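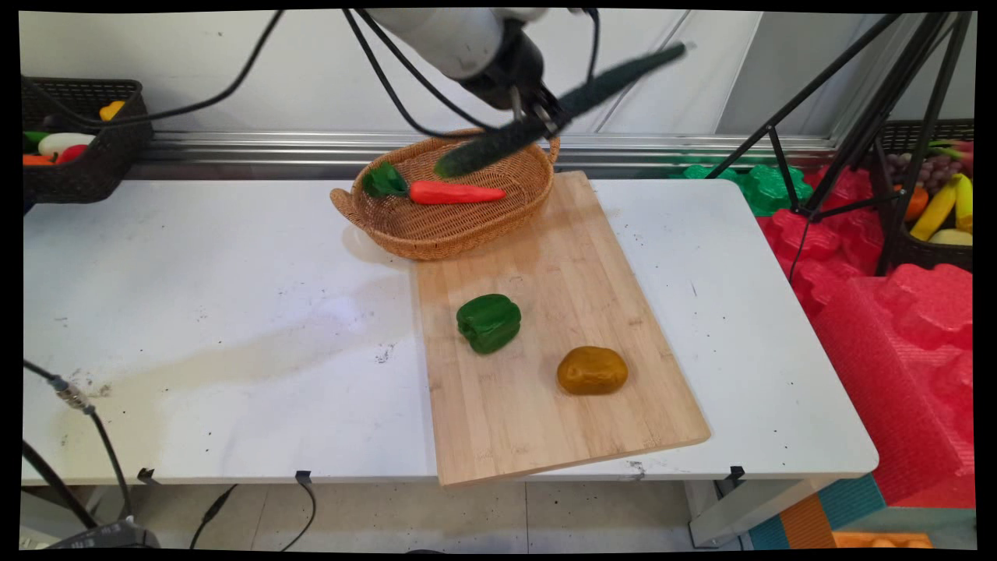

Le concombre au-dessus du panier en osier. La carotte y est, le poivron et la pomme de terre sont encore sur la planche.

urlow-rangement – LISEZ-MOI

Licence : voir le fichier LICENCE à la racine
Dernière mise à jour : 29 mai 2025
Langue des consignes : français

C'est quoi, ce dépôt ?

Bonjour et bienvenue ! Urlow, c'est mon jeu de démonstrations pour une corvée que tout le monde connaît : ranger les légumes qui traînent sur la planche à découper. On prend, on met dans le panier, on recommence. J'ai commencé ce projet parce que j'en avais assez de lire que les robots feraient la cuisine l'an prochain (on me le promet depuis que j'ai un appartement) et je voulais voir par moi-même où on en est, avec du matériel que je peux démonter et un plan de travail à ma taille.

Réponse courte : débarrasser une planche, oui, souvent. Débarrasser ma cuisine un dimanche soir, non, on en est très loin.

Contenu

Le jeu compte 2159 épisodes. Un épisode, c'est une consigne écrite, la vidéo d'une caméra fixe et les positions du bras et de la pince. Il y a 84 consignes différentes, du très simple (« mets le concombre dans le panier ») au franchement pénible (« range tout sauf ce qui est vert »). Les épisodes sont répartis en 3 dossiers :

grevden/ – un seul objet à déplacer, le reste ne bouge pas
escobedo/ – toute la planche à vider, ordre libre
filetti/ – l'ordre est imposé par la consigne

Si vous débutez, prenez grevden. Vraiment. J'ai perdu des soirées entières à vouloir entraîner directement sur filetti, et je ne le souhaite à personne.

Les noms des dossiers n'ont aucun sens caché, ils étaient dans mes notes et ils sont restés.

Ce qui marche bien

Le poivron, bizarrement. Je m'attendais à ce qu'il roule ou qu'il glisse, et le modèle de base le saisit presque toujours du premier coup. La carotte aussi, tant qu'elle est attrapée par le milieu et pas par les fanes.

La dépose dans le panier est assez tolérante : l'ouverture est large, on vise à peu près, et ça tombe dedans. C'est d'ailleurs une faiblesse du jeu, je préfère le dire tout de suite – un modèle qui s'en sort ici n'a pas appris à poser les choses délicatement.

Ce qui marche moins bien

Le concombre ! Il est long, et quand la pince le prend de travers il part en biais et peut toucher le rebord au moment de descendre. Dans grevden, j'ai gardé 18 épisodes où il finit à côté du panier. Ils sont marqués echec=1 dans les métadonnées. Ne les jetez pas trop vite, ils sont très utiles pour apprendre à reprendre un objet raté.

La pomme de terre pose un autre souci : elle est arrondie, et si les doigts se ferment un peu trop haut, elle s'échappe. Une personne la rattraperait sans y penser. Le bras, lui, continue tranquillement son trajet avec la pince vide et va déposer du rien dans le panier (la première fois j'ai bien ri, la dixième un peu moins).

Et puis il y a tout ce que le jeu ne couvre pas du tout : laver, éplucher, trier ce qui est abîmé, ouvrir un sachet, essuyer la planche. La carotte est un jouet, la pomme de terre aussi, donc rien ici ne vous dira comment se comporte une tomate trop mûre. Si quelqu'un vous vend un robot de cuisine en s'appuyant sur des résultats comme les miens, demandez-lui la tomate.

Charger les données

Décompressez l'archive, puis lancez le script charger.py en lui donnant le nom du dossier voulu. Il vérifie les sommes de contrôle au passage, c'est un peu long la première fois. Les vidéos et les positions n'ont pas la même cadence : utilisez la colonne temps pour les aligner, jamais le numéro de ligne. Oui, je me suis fait avoir.

Les consignes sont dans consignes.txt, une par ligne, encodage UTF-8. Sous Windows, vérifiez les accents après ouverture.

À faire

– ajouter des consignes ambiguës (« range le truc long »)
– refaire la découpe des épisodes de filetti, certains commencent trop tard
– essayer avec un panier plus étroit
– traduire les consignes, si quelqu'un a envie de s'y coller

Pour signaler un problème, ouvrez un ticket en indiquant le dossier et le numéro d'épisode. Je réponds le soir, en général.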